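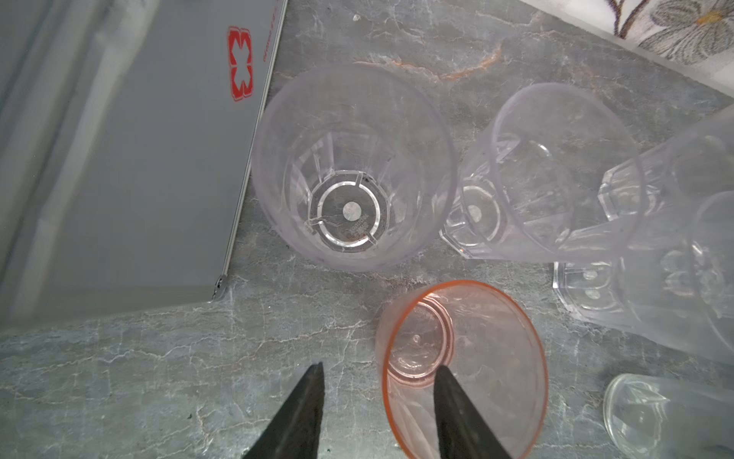
Kunststoffbecher nach dem Fest: wie sortieren, reinigen und platzsparend lagern?

Kategorie: Küche & Haushalt > Geschirr und Gläser

Krümelkiste
Mitglied seit April

Hallo zusammen,

bei uns hat sich nach den letzten Gartenfesten eine ganz schöne Sammlung an Kunststoffbechern angehäuft, und ich bin inzwischen richtig Fan davon! Vor allem die klaren mit den facettierten Wänden mag ich sehr, die machen auf dem Tisch fast so viel her wie echte Gläser, und wenn einer von der Mauer fällt, hebt man ihn auf und trinkt weiter. Dazu kommen noch ein paar farbige, durchscheinende in Rosa-Orange, die sich vor allem die Kinder schnappen. Insgesamt sind es jetzt 38 Stück, davon 19 klare, der Rest bunt gemischt.

Nun meine Fragen, alle auf einmal:

1. Die klaren Becher der Serie Denine habe ich bisher immer ineinandergestapelt. Nach ein paar Wochen im Schrank bekomme ich sie kaum noch auseinander, zwei haben dabei schon einen feinen Riss am Rand abbekommen. Lagert ihr eure einzeln oder gibt es einen Trick?

2. In der Spülmaschine (obere Etage, 50 Grad) fallen sie mir ständig um. Dann steht unten in der Mulde Wasser, und rund um die kleine Erhebung in der Mitte vom Boden bleiben Ränder zurück. Spült ihr von Hand?

3. Kann ich klare und farbige zusammen spülen oder verfärbt sich da was?

Der Schrank ist übrigens nur 40 cm tief und hat einen einzigen Einlegeboden, viel Platz zum Nebeneinanderstellen ist also nicht. Ich freue mich über alles, was ihr an Erfahrungen habt!

Liebe Grüße

Sommerküche_Nord
Hilfreichste Antwort

Oh, ein Becherthema, wie schön! Wir feiern von Frühjahr bis Herbst fast nur draußen und haben unsere Glasgläser dafür komplett in Rente geschickt. Ich gehe deine Punkte mal der Reihe nach durch.

Zum Stapeln: Ineinander geht wunderbar, aber nur, wenn die Becher wirklich durchgetrocknet sind. Zwischen feuchten Wänden bildet sich ein Film, und dann sitzen die bombenfest. Ich lasse sie nach dem Spülen über Nacht kopfüber auf einem Gitter stehen (ein altes Kuchengitter reicht völlig) und räume sie erst am nächsten Vormittag weg. Zwischen je zwei Becher kommt bei mir ein Streifen Küchenpapier, der an einer Seite ein Stück herausschaut. Sieht ein bisschen lustig aus im Schrank, funktioniert aber großartig! Und nie mehr als sechs übereinander, sonst drückt das Gewicht die unteren zusammen.

Wenn doch mal zwei festsitzen: kaltes Wasser in den inneren, den äußeren in eine Schüssel mit handwarmem Wasser stellen, eine Minute warten, dann vorsichtig drehen und ziehen. Bitte nicht hebeln und kein Messer dazwischenschieben, so sind vermutlich auch deine Risse entstanden. Die zwei angeknacksten würde ich übrigens aussortieren oder für Stifte und Pinsel nehmen. An so einem Rand schneidet man sich schneller die Lippe auf, als man denkt.

Zur Spülmaschine: Schau zuerst auf den Boden der Becher. Bei vielen ist dort etwas eingeprägt, manchmal nur winzig und am besten gegen das Licht zu lesen. Steht da ein Spülmaschinensymbol, darfst du oben spülen, ohne Symbol lieber von Hand. Gegen das Umfallen habe ich mir die Becherklammern von Druremon gekauft, die steckt man auf die Stachel im Korb, und dann steht alles wie eine Eins. Stell die Becher leicht schräg, dann läuft das Wasser aus der Mulde ab und du bist die Ränder los.

Wenn du von Hand spülst: warmes Wasser, ein Spritzer Spülmittel, weicher Schwamm. Die raue Seite vom Schwamm ist tabu! Damit hatte ich einmal in fünf Minuten einen ganzen Satz matt geschrubbt und habe mich den Rest des Sommers geärgert. In die Ecken zwischen den Facetten komme ich am besten mit einer Flaschenbürste mit weichen Borsten.

Farbige und klare spüle ich seit Jahren zusammen, da ist noch nie etwas abgefärbt, der Farbton steckt ja im Material. Tomatensaft und Rote Bete sind eine andere Geschichte, die gleich ausspülen.

Viel Freude mit deiner Sammlung, die klingt toll!

moosgruen77

einfach in eine kiste legen und fertig. machen wir im verein so, wir haben da rund 1000 becher und keiner stapelt die ordentlich. kratzer kriegen sie sowieso

Tante Teekessel

Ich möchte noch etwas zum Schrank beitragen, weil ich genau so ein flaches Ding mit einem einzigen Boden habe und inzwischen ganz verliebt in meine Lösung bin. Ich habe mir zwei ausziehbare Körbe von Zerham hineingestellt, in den einen kommen die klaren, in den anderen die farbigen. Die Becher liegen darin auf der Seite, immer abwechselnd Boden und Öffnung nach vorn, so passen erstaunlich viele hinein und kleben nicht aneinander. Unter die Lage kommt ein gefaltetes Geschirrtuch, dann klappert beim Herausziehen nichts.

Vor dem Einräumen breite ich alles auf der Arbeitsplatte aus und wische einmal gründlich durch. Auf einer gemusterten Platte übersieht man die durchsichtigen Becher nämlich herrlich leicht, mir ist so schon einer mit dem Ellenbogen in die Spüle gesegelt. Achte auch auf kleine Krümel, die bleiben gern am Becherboden hängen und kratzen dann beim Stapeln.

Gegen Kalkränder nehme ich einen Schuss Essig auf eine Schüssel Wasser, zehn Minuten einweichen, gut abspülen. Den Klarspüler von Verhoeven hatte ich auch mal probiert, fand ihn in Ordnung, aber der Essig tut es bei mir genauso.

Krümelkiste

Ihr seid klasse, vielen Dank! Die Sache mit dem Küchenpapier probiere ich gleich heute Abend aus, und die beiden mit Riss stehen schon bei den Buntstiften. Auf dem Boden von den klaren ist tatsächlich eine ganz kleine Schrift, ich muss nur noch die Lupe finden. Für die Körbe messe ich morgen früh den Schrank aus. Weißt du noch, wie hoch deine sind, Tante Teekessel? Bei mir sind es unter dem Einlegeboden nur 19 cm.

Tante Teekessel

Meine sind 16 cm hoch, das müsste bei dir also passen. Miss aber auch die Türscharniere mit, die stehen innen ein Stück vor!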